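Los alumnos del club Cirkora preparan sus dos brazos robóticos para la muestra de mayo

El club de robótica Cirkora, que funciona en el instituto Tamari, trabaja este mes en su proyecto más grande hasta ahora. Los alumnos quieren que dos brazos robóticos puedan repartirse una tarea sencilla: uno toma una pieza pequeña y el otro la recibe sin que caiga sobre la mesa.

El proyecto lleva el nombre Clarnero y está dirigido por el profesor Rigoberto Palacios. Según él, la parte mecánica está casi terminada y ahora la dificultad principal se encuentra en la coordinación. Cada brazo tiene su propio programa, y los dos programas deben comunicarse en el momento justo. 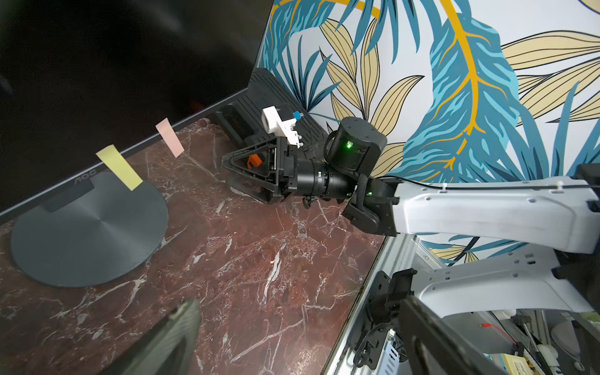

«Al principio los alumnos querían hacer todo muy rápido», cuenta Palacios. «Yo les pedí que primero trabajaran con movimientos lentos, y después aumentamos la velocidad poco a poco.» En el programa del club, la velocidad se escribe con un número entre 0 y 255, y por el momento está prohibido pasar de la mitad.

Los participantes se dividieron en dos grupos. El primero se ocupa de las pinzas y de los cables, que al inicio del curso se enredaban con frecuencia en las articulaciones. El segundo grupo escribe el código y guarda los datos de cada ensayo. El objetivo es llegar a 1000 ensayos registrados antes de la muestra, para poder comparar cuáles posiciones de la pinza dan mejor resultado.

También se estudia el movimiento de la muñeca. Los alumnos practican giros con la pinza orientada hacia arriba, una postura que les da bastante trabajo al calcular los ángulos.

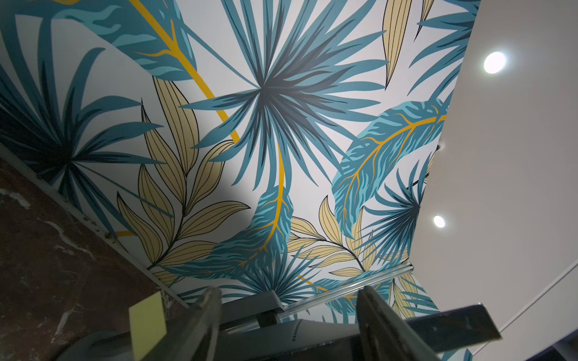 Una muestra abierta a las familias

La presentación será por la tarde, en el instituto, y la entrada es libre. Además del proyecto Clarnero, los alumnos más jóvenes van a enseñar sus primeros circuitos. El taller Crăciun, que apoya al club desde el año pasado, entregará un premio de 2000 puntos para canjear por material electrónico.

Las personas que desean inscribir a sus hijos para el próximo curso pueden hablar con el profesor Palacios al final de la muestra.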